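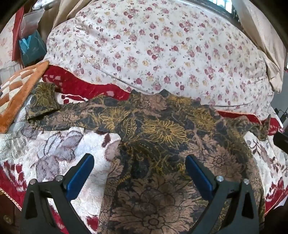 Do the prints on a bed have to match? As long as one color keeps turning up here and there, they can be as different as you like, and the bed will still look as if somebody meant it.

I have been asked some version of that question more often than any other since I started writing about the house, and I always give the same answer, and then I always want to go on for another page. So today I will. Get yourself something warm to drink.

My bed is all prints. I don't own a plain blanket and I doubt I ever will. The color that turns up everywhere is red, and I can't take much credit for that, as it began with a red blanket with pink flowers on it that I bought when I first moved to Lirnstead and the apartment was so cold in the mornings that I ate breakfast under it. Everything else got added over the years. The quilted bedspread is mostly white and pale gray with big faded flowers, the kind of thing I would have walked right past, except that it had deep red along the borders and I thought, well, there you go, you belong with the other one. It has a little scalloped peach edging too, and I'm fonder of that edging than is reasonable. I have mended one stretch of it by hand with thread that almost matches (almost!).

Then there is the batik-style cloth, which is navy and black and mustard, with big dusty pink flowers, and doesn't go with anything by any rule I was ever taught. I found it in a bin at the Talbridge market, under a pile of curtains, and paid four dollars for it. I have worn it over a swimsuit, I have put it on a picnic table, and for one whole summer it hung in the window and turned the room a sort of brownish gold every afternoon. These days it mostly lives on the bed, in a heap. I used to fold it. I'd lay it across the foot in a neat strip like they do in hotels, and by bedtime it would be on the floor, and I finally decided that a heap on the bed was better than a strip on the floor.

What makes it work, to my eye, is the size of the flowers. The ones on the batik are large, and so are the faded ones on the bedspread, so the two seem to be talking to each other even though their colors are nothing alike. When I tried it with a small checked throw from Pristell — a perfectly nice throw, very soft, $49, which was a lot for me that year — the whole bed looked nervous. The throw went to the couch and has been happy there ever since.

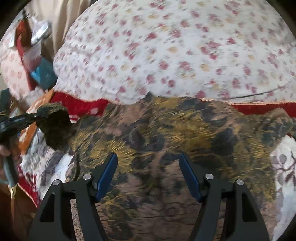

Small prints do have their place, and for me that place is up by the pillows. A pillow covered in little flowers reads almost like a plain one from the doorway, so it gives your eyes somewhere to sit down. Mine is white or maybe cream with tiny pinkish red and pale yellow flowers all over it, and it's enormous, and it takes up more of the bed than I do.

The fuzzy blanket is the one people have opinions about. It's olive and dark brown with a muted pinkish brown in it, all in patches, and I've heard it called camouflage and I've heard it called some kind of animal. I don't know what it's supposed to be. What I know is that when October comes and the radiator is still thinking things over, it's the one I reach for, and I've stopped apologizing for it. Put next to a strip of bright red it looks much warmer than it does by itself. I noticed that by accident one morning when I was making the bed in a hurry, and I've done it on purpose ever since.

Washing all this is a bit of a project, I won't pretend otherwise. The reds go in by themselves, cold, and I did that twice before I trusted them anywhere near the bedspread. The batik gets a sink wash with the gentle soap from Tlapale that smells faintly of oranges, and then it hangs over the shower rail and drips for two days. The fuzzy one I shake out of the back window, and I hope the downstairs neighbors will forgive me. It does go in the machine when it must, but I keep it well away from the dryer after what happened to its predecessor, which came out feeling like a doormat.

I'm still looking for something for the foot of the bed, by the way. I keep picturing a stripe, a wide one, mustard maybe, to pick up the yellow in the batik. If you've ever put a stripe in with this many flowers and lived with it for a while, please tell me how it went before I head back to Talbridge with cash in my pocket.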